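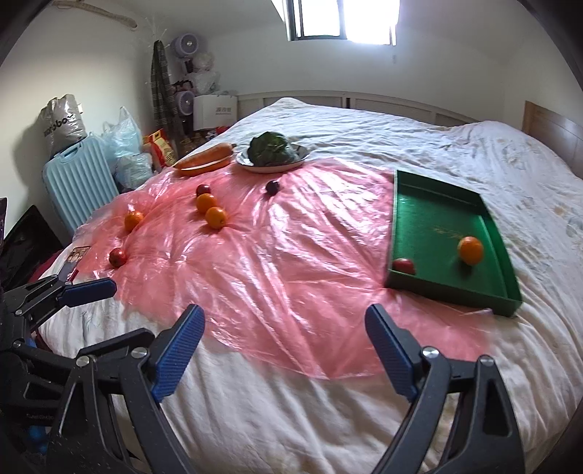

Accueil | Numéro courant | Archives | Soumettre | Rechercher

4. Protocole de collecte et résultats

4.1. Acquisition des démonstrations

Les démonstrations ont été enregistrées à l'aide de pinces tenues à la main, sans bras robotisé, selon la chaîne d'acquisition Ginden décrite en section 3. Chaque pince porte sa propre caméra grand-angle, solidaire des doigts. La trajectoire de l'effecteur est reconstruite hors ligne par odométrie visuelle-inertielle, puis recalée dans le repère de la première image de chaque séquence. L'ouverture des doigts est estimée à partir de la position apparente des patins dans l'image.

La tâche étudiée est le rangement de fruits et de légumes dans un plateau à rebords. L'opérateur saisit les objets un à un et les dépose dans le plateau ; l'ordre de saisie est libre. Les séquences ont été acquises dans des logements occupés, sans réaménagement préalable de l'arrière-plan. Ce choix expose la politique à des surfaces déformables et à un fond encombré, deux conditions absentes du jeu Vamholm, enregistré sur table rigide.

Figure 3. Vue de la caméra embarquée, pince ouverte, pour la tâche de rangement sur lit. Des fruits et une carotte reposent sur une feuille plastique rose translucide ; le plateau vert, à droite, contient déjà une orange et une pomme rouge. Une partie de la seconde pince est visible à gauche.

La configuration de la figure 3 présente deux difficultés. La feuille translucide produit des reflets allongés dont la position varie avec le point de vue, ce qui dégrade l'appariement des points d'intérêt. Par ailleurs, un support souple s'affaisse sous le contact des doigts, de sorte que la hauteur de saisie ne peut être déduite d'un plan fixe. Nous n'appliquons aucune correction explicite pour ces effets — la politique reçoit les images brutes, redimensionnées, et l'état des deux pinces.

4.2. Entraînement

Nous comparons deux variantes du modèle Workneh. La première est entraînée uniquement sur les séquences acquises sur support rigide ; la seconde y ajoute 20 séquences sur support souple. L'architecture, le nombre d'itérations et les augmentations photométriques sont identiques. Les séquences pour lesquelles la reconstruction de trajectoire a échoué ont été écartées avant tout apprentissage, selon le critère de Brolex : perte de suivi ou discontinuité de pose entre images successives.

4.3. Évaluation

Chaque variante a été évaluée sur 30 essais, avec les mêmes dispositions initiales, reproduites par superposition d'une image de référence. Un essai est réussi lorsque tous les fruits désignés se trouvent dans le plateau et qu'aucun n'en a été éjecté. Les légumes à feuilles ne sont pas pris en compte dans le score, leur saisie relevant d'une stratégie différente.

La variante entraînée sur support rigide aboutit dans 2 essais ; celle qui inclut les séquences sur support souple, dans 20. Les échecs de la première surviennent surtout à l'approche : les doigts se referment au-dessus de l'objet ou le poussent le long d'un pli. Pour la seconde, les échecs restants concernent principalement la dépose, lorsque le rebord du plateau est heurté et que celui-ci pivote sur le tissu.

L'effet des reflets seuls n'a pas été isolé. Une série complémentaire avec un revêtement mat serait nécessaire pour le séparer de celui de la déformation du support. Les annotations de début et de fin de saisie ont été vérifiées par Esmaeil Asadi ; les désaccords avec l'annotation automatique portent sur l'instant du contact et ne modifient pas le décompte des réussites.

Contact de la rédaction | © Les auteurs, tous droits réservés | Haut de page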